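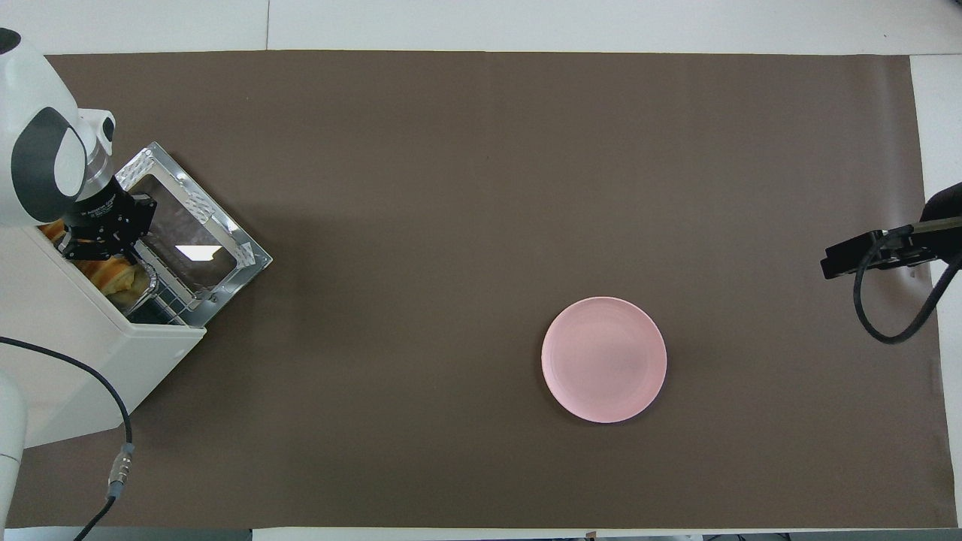
Budget for a second arm — what are we forgetting?

tronosik_fan
Apr 23, 2020
Got a quote from Bamis for two arms with grippers. Price is fine. The table, mat, toaster oven and plates cost next to nothing. What else should go on the sheet before I send it up in July?

Eide
Spare gripper fingers and cables. We broke 7 fingers the first year, mostly on oven doors. Put in for 2 spare cables per arm.

illa
I would start with one arm. Moving pastries from an oven to a plate is a one-arm job.

Eide
Depends where the plate is. If the oven is at one end of the mat, one arm runs out of reach pretty fast.

illa
So move the plate closer. That's free.

tronosik_fan
We want handoffs later, so two arms stays. Is the service plan worth it?

Eide
Skip it the first year and put the money into spares.

illa
Disagree. Ours paid for itself with one bad joint. Get the shipping terms in writing too — we paid for the crate both ways.

tronosik_fan
OK, adding spares and asking Bamis about shipping. Mats too, we go through almost 100 a year across all the tables.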